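Interior Styling for Beginners, Evening Course
Handout for Unit 4: Hanging Curtains at the Right Height and Width
Teacher: Anel Ndlovu

Please read these notes before the class and bring your own window measurements. We will use them in the second half of the evening.

1. Where the rod goes

Most people put the rod directly on top of the window frame. The room then looks lower than it is. In this course we place the rod higher, between the top of the frame and the ceiling. If the distance there is small, go almost up to the ceiling. If it is large, stay in the upper half of it.

The rod should also be longer than the window. I teach 20 cm extra on each side. When the curtains are open, the fabric then hangs in front of the wall and the glass stays free.

2. Width of the fabric

Flat curtains look poor, even when the cloth was expensive. Multiply the length of the rod by two for normal cotton or linen. For very thin fabric you can multiply by two and a half. For heavy velvet, one and a half is enough.

Example from the Cullcombe apartment, which we visited in August: the window was 99 cm wide, so the rod became 139 cm. With cotton, this gives 278 cm of finished fabric, divided into two panels of 139 cm each. Side hems must be added to this number before you order.
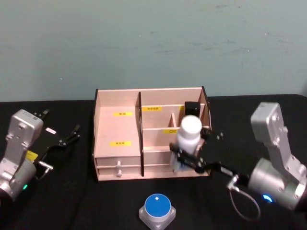
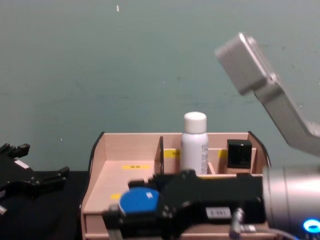
Why should we not measure from the floor to the top of the window frame?

The length of the curtain depends on the rod and the rings, so the rod must be on the wall first. Measure from the bottom of the ring down to the floor, at the left, in the middle and at the right. In old houses these three numbers are often different. Take the shortest one.

3. Length

Three endings are common. "Floating" means the hem stops 1 cm above the floor, and it is the best choice if you have a vacuum cleaner robot or a dog. "Kissing" means the hem just touches. "Breaking" means a few extra centimeters lie on the floor, and I recommend it only for rooms where the curtains are seldom moved.

Wash cotton and linen before sewing. My student Yến Lò did not wash hers, and after the first laundry her floating curtains were floating much too high. She later added a wide band in a darker color at the bottom, and it looked very good.

4. Homework

Draw one window of your home with the rod, the rings and both panels. Write all measurements in centimeters. Calculate the fabric for cotton and also for velvet. Bring one sample of cloth, at least as big as your hand, and look at it by daylight and by lamp before you come.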